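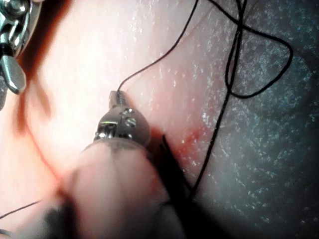

*Fine black thread held at the tip of the jaws.*

2/12/18

Rakmont opened its air safety hall in October, and I finally got there today, after a very slow bus and a very good bun at Moschos. The hall tells the story of how aircraft lost at sea are looked for, and it is bigger than I'd expected (550 steps end to end, says the leaflet!). 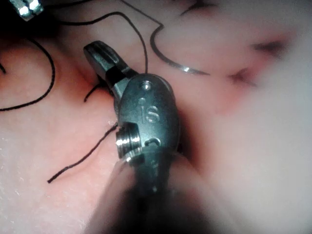 Flight recorders get a whole room to themselves, and I could have stayed in it all afternoon. Our guide from Murance let us handle a battered training one and explained how the beacon calls out from the seabed. Every casing has its markings. She also showed us the search charts, 52 of them, all drawn by hand.
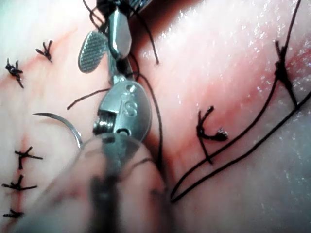
Flirnum wrote underneath my first notes that the sonar room is the one to see, and that the talk at 3 fills up early, so do book. I missed it, sadly, and went home on the 546 with a bag full of leaflets.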